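Hemmin House Accessible Bathrooms
Progress report to the Tallivus Fund, second reporting period

Submitted by Corina Bühler, Property and Resident Services

1. Status of the work

The grant supports the refurbishment of the shared bathrooms at Hemmin House, a residence with 84 tenants, most of them over retirement age. During this period the contractor, Flarkine, completed the replacement of the shower fittings on the lower two floors. The top floor remains outstanding and is scheduled for the next period.

Work on the second floor began later than planned. The delivery of wall brackets was incomplete, and the missing parts arrived in December. Flarkine used the waiting time to renew the shut-off valves in the service shaft, a task originally assigned to the final phase. The overall order of work has therefore changed, but the scope has not.

2. Shower fittings

The previous fittings had fixed heads, which many tenants could not use while seated. The specification approved by the Fund calls for a handheld head on a vertical slide rail, with a shelf attached to the rail so that soap and small containers do not have to be kept on the floor. The dark gray finish was selected after consultation with tenants, several of whom had reported difficulty making out chrome fittings against pale walls.
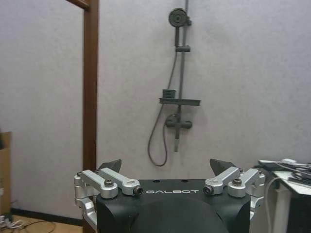 Burgi Sutter reported at the Friday tenants' meeting that the shelf was the part she used most, but that she would have liked it a little lower, as she showers sitting down and has to stretch for the shampoo. She also asked whether the hose could be made longer on the top floor.

Both points have been taken up with the contractor. Benedikt Bühler has confirmed that longer hoses can be supplied for the top floor within the approved budget. The height of the shelf will be agreed with tenants on that floor before any drilling takes place. On the completed floors, requests for adjustment are being recorded and will be handled in a single visit - this keeps the call-out charge to a minimum.

3. Water supply and cleaning

Disruption to the water supply was limited to weekday mornings. On one occasion the supply was restored 3 hours late, and tenants on the first floor were directed to the bathrooms in the adjoining Grernunov wing. A written apology was sent to the households affected.

The cleaning schedule has been revised. Rails and shelves are now wiped down daily, and shower heads are to be descaled once a month.

4. Expenditure

Spending remains within the approved amount. The change in the order of work produced an additional charge of 200 francs for storage, which was met from the contingency line. No transfer between budget lines is requested.

5. Next period

- Replacement of fittings on the top floor
- Adjustment visit to the lower floors
- Final inspection by Urs Mösli
- Written survey of all tenants, prepared by Malou Briem

The survey results will be attached to the final report, together with the contractor's closing invoice.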